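Dried chilies keep going limp in the jar, how dry is dry enough?

Posted in Food Storage and Preserving
923 views, 3 replies

Raltadine

I grew a long thin cayenne type this year and have been drying the crop in a cabinet dehydrator. The first batch went into quart jars with screw lids at the end of September. The pods rattled when they went in. By the middle of October they had turned leathery, and two jars had a faint musty smell, so I threw those out. No visible mold on the rest.

Details, in case they matter:
Pods dried whole, stems on, at 125 F for 15 hours.
Jars filled warm, straight off the trays.
Jars kept on an open shelf over the stove.
Indoor humidity unknown. I don't own a meter.

I would like to keep the pods whole for as long as possible and grind small amounts as needed. Is the problem the drying time, the jars, or the shelf? Would a moisture absorber packet fix it, or does that only hide the real fault?

Ulitz

Move them off the stove shelf. Steam gets in every time you open a jar. I keep mine in the freezer in a zip bag and have never had one go bad. Freezer solves everything.

Jayawardena

The freezer works but does not answer what was asked. The likely fault is the drying time, and the warm fill made it worse.

A whole pod dries unevenly. The wall goes first, and it will rattle and feel crisp while the stem end, the white core and the seeds still hold water. Close that in a jar and the water spreads back through the wall over the next week or two. The pods go leathery with no moisture coming in from outside. This is the same reason people condition dried fruit before long storage.

Procedure I use:

Cut a short slit in each pod near the stem before drying. It shortens the run a good deal and the pod still stores as a whole pod.

Dry at 125 to 135 F. Ignore the clock and test several pods from different trays. Break one at the thickest point, just under the cap. It should snap. If it bends or tears, return the whole batch.

Cool to room temperature on the trays before filling. Warm pods in a closed jar leave condensation on the glass.

Fill the jars two-thirds full, close them, and shake once a day for a week. If you see fogging, or the pods stick together, dry them again. Any smell of must or any mold and the jar goes in the trash.

After that, store in the dark below 70 F. A moisture absorber is fine as insurance in a jar that has passed the week. It can't carry a jar that failed.

On strings and bunches: air drying depends on the room. Mine did well one winter at 32 percent humidity and badly the next summer. Get a cheap meter before trying it. 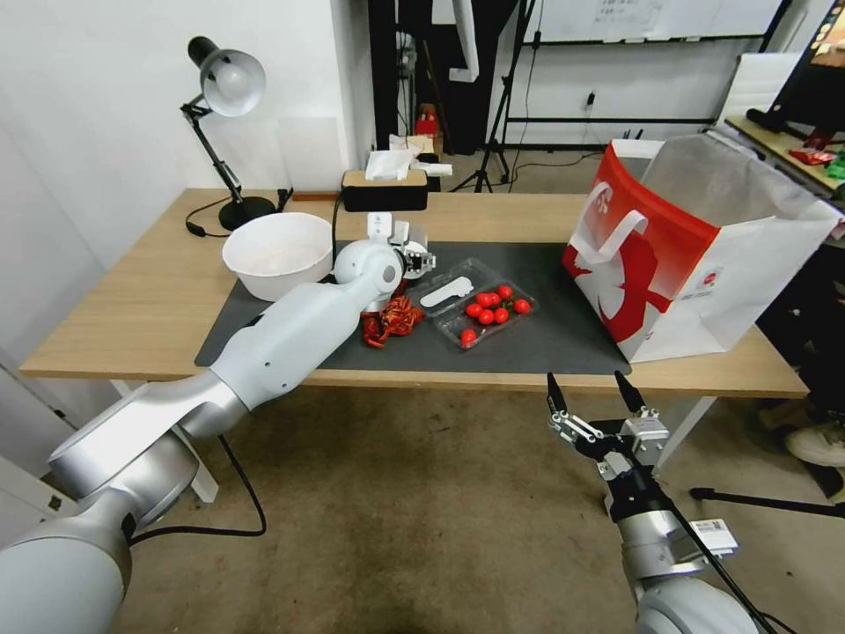
Sorting matters as much as drying, and most people skip it. Go through the batch by hand before it goes into the jar and pull anything with a soft cap, a dark patch or a split you did not cut yourself. A dark, plain surface helps, and red pods on a dark gray mat like this one are easy to check once the tangle has been pulled apart. Do the tangle in small handfuls, as dry stems hook together and break the pods if you drag them. Wear gloves. Anything doubtful gets ground and used first.

Raltadine

Thank you. I broke a few from the remaining jars and they tore under the cap, so the drying time it is. Back in the dehydrator tonight, slit this time, and I will check at 20 hours. The jars are moving to the hall closet.

Flisance

Can you do this in an oven? Mine only goes down to 170.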